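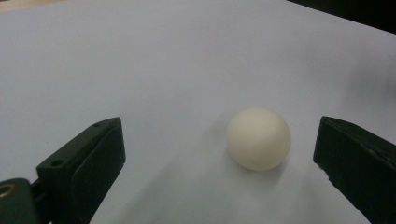
¿Cada cuánto hay que cambiar el overgrip de una raqueta de tenis?

Con dos o tres sesiones semanales, cada 5 sesiones como máximo. En competición se cambia antes de cada partido.

Colocación del overgrip, paso a paso

Material necesario: overgrip nuevo, tijeras, un paño seco y la cinta de remate que trae el propio overgrip. El procedimiento sirve para cualquier modelo estándar. Las medidas indicadas corresponden al Lorasitz liso; en el Altudero perforado la tira es más corta y el solape debe reducirse un poco.

1. Retirar el overgrip usado. Despegar la cinta de remate y desenrollar desde arriba hacia el tapón. El grip base no se toca, salvo que esté despegado o partido.

2. Limpiar el grip base con el paño seco. No usar alcohol ni disolventes, que atacan el adhesivo.

3. Localizar el extremo inicial de la tira. Es el que termina en punta y lleva un tramo corto de adhesivo. Quitar el film protector de toda la tira.

4. Fijar la punta en el borde del tapón, sobre uno de los biseles anchos. El jugador diestro enrolla en el sentido de las agujas del reloj, con el tapón hacia sí; el zurdo, al contrario.

5. Dar una vuelta completa a la altura del tapón, sin avanzar. A partir de ahí, subir en diagonal con un solape de unos 3 milímetros. Mantener la tira tensa en todo momento, con la misma tracción en cada vuelta.

6. Al llegar al collarín de goma, marcar el sobrante y cortarlo en bisel, paralelo al borde superior del mango.

7. Rematar con la cinta y bajar el collarín hasta cubrirla.

Errores frecuentes

Arrugas en la zona media: falta de tensión. Desenrollar hasta la arruga y repetir desde ese punto.

La tira no llega arriba: solape excesivo. En mangos largos puede hacer falta un overgrip XL, como el Chisholm.

El borde se levanta al jugar: sentido de enrollado invertido. Hay que volver a colocarlo entero.

Grosor y talla

Cada overgrip aumenta el grosor del mango. Dos superpuestos redondean los biseles y dificultan el cambio de empuñadura. Si la talla se queda corta, es preferible montar una funda termorretráctil Komora bajo el grip base. El montaje requiere pistola de calor y conviene encargarlo a un encordador.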